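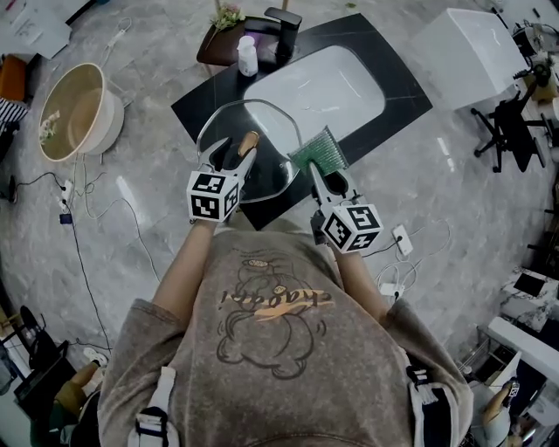 A green brush and two hand-held grippers at the practice sink. The printed cubes give the software its bearings.

Ask Sólveig Ragnarsson what her software does and she will pick up a pair of grippers and start cleaning a basin. It is a good answer. Fallari, the small company where she leads the perception work, wants robots to learn household jobs from people doing them, and the code she cares about most is the part that works out where a person's tools were at every moment of the job.

The trick, if that is the word, sits on top of each gripper. The white cubes carry black square patterns, and every pattern has its own number. Find the four corners of one square in a camera image, compare them with the known size of the print, and a bit of geometry tells you how far away it is and which way it is turned. Do that again and again and you have a path through the air — one for each hand — that a robot arm can be asked to follow.

In theory, anyway. Glossy surfaces are the enemy. A white basin throws light back into the lens, a polished floor does the same, and a hand that turns over in the middle of a scrub can hide the best face of the cube just when the motion gets interesting. The first version of the tracker, which the team called Bukis, dealt with this by giving up. It dropped any stretch where the pattern was lost and left a gap, and the planner downstream filled the gap with a straight line. Straight lines and sinks do not get on.

"We had a simulated arm going clean through the tap," says Ragnarsson, with what I can only describe as delight.

The new version, Noonan, treats each cube as a solid object. If one face is blurred but a sliver of its neighbour is readable, it uses the sliver. If both vanish, it leans on what it knows about how quickly a wrist can turn, then goes back over the stretch once the cube reappears and corrects its guess from both ends. Gaps of up to 30 frames now come out smooth enough to plan with.
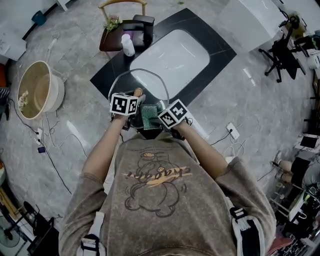

Ingvar Blöndal writes the planner that receives all this, and he is just as keen on what it throws away. A person scrubbing makes hundreds of little movements that a robot has no need to copy exactly. His program cuts each recording into chunks such as reach, grip, wipe and let go, then keeps the contact parts tight and lets the arm find its own route between them. He showed me one session as a strip of coloured blocks, seven colours in all, and dragged the edges about with a mouse while the simulated arm on the other half of the screen changed its mind. I could have watched it all afternoon!

The test set stood at 444 recordings when I visited in November, each one replayed overnight after any change to the code. By nine in the morning there is a list of the ones that got worse. Blöndal reads it before his coffee, Ragnarsson after hers.

What they both want next is force. A camera can follow a brush but it can't feel how hard the bristles are being pushed, and the planner still has to guess. A sensor for the fingers is being tried out at the Tedton workshop, and Ragnarsson has already written the file format for its readings.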